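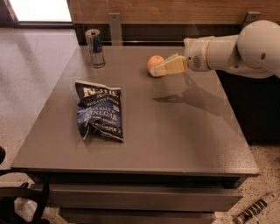 Re: [villanueva-house] Snacks and the square table (message 239)

Dear all,

Thank you for the long message about the snacks. I have read it two times, also with the dictionary, and I would like to answer to the points one by one. I put my answers under the quoted parts. I hope this is the usual way on this list. On my former list everybody wrote on top and it was difficult to follow.

> I would like us to agree on what we buy for the breaks in June. At
> the moment everybody brings whatever they like, and by the end of
> the week we have a lot of one thing and none of another.

I agree with this. In my opinion we need something salty, something fresh and something to drink, and the rest can be decided by the person who goes to the store. An orange, a bag of chips and a can is already a good break for me. I would not like to have a list with many lines, as we had with the cleaning products.

> Chips: can we please stop with salt and vinegar? The smell stays in
> the room and not everyone likes it.

Here I must defend the salt and vinegar. Where I grew up we did not have this flavor, and the first time I tried it I thought that the bag was spoiled. Now it is the only one I buy. The Kettle ones in the dark blue bag, Sea Salt & Vinegar, are my favorite. I understand about the smell, so I propose that we eat them with the window open, and that the bag is closed afterwards with a clip. There are clips in the drawer under the kettle (I mean the kettle for the water, sorry, now I see this is confusing).

If somebody wants plain chips also, I have nothing against it. We can buy 2 bags, one of each.

> Fruit: the bananas are a failure. Could we have apples or something
> that survives in a bag?

Yes, no more bananas, please. I suggest small oranges. They have their own package, you do not need to wash a knife, and they can wait for several days. The peel must go in the compost and not in the paper basket. I found peel in the paper basket twice in one week, and it was stuck to the envelopes from Floven, which we still needed.

> Energy drinks: I am not against them, but I do not think the snack
> money should pay for them.

This is the point where I am not sure. I drink one can when we work late, and I do not drink coffee, so for me the can is the same as the coffee for the others. And the coffee is paid from the snack money. Maybe it is fair if each person can choose, coffee or can. If the majority does not want this, I will pay for mine and write my initials on the top with the marker.

> Finally, the table. It has rings from cups again. Please use the
> coasters.

About the rings I have a small remark. The gray-brown table has a slightly glossy top and you see everything on it, above all in the afternoon when the light comes from the side. The coasters from Emura are nice but they are too thick and my cup falls from them. I wiped the table with a soft cloth, warm water and a very small drop of dish soap, then again with a dry cloth, and it was good. Please do not use the rough side of the sponge. Also the crumbs like to collect along the thin rim at the front, so it is better to wipe to the side and catch them with the hand.

One more thing, which was not in the original message. Somebody asked if we could change this table for the old round one from the upstairs room. I would prefer to leave the round one where it is. It is from 1936, like the house, and one leg is repaired with glue. It is not a table for drinks.

I can go to the store (the Rirner on the corner, not the big one) this time. If you want something special, please write me before noon tomorrow. I will put the receipt in the tin.

Excuse me for the long message, and please correct my English if something is not clear.

Best regards from the ground floor

--
villanueva-house mailing list
To leave the list, send an empty message with the word "leave" in the subject line.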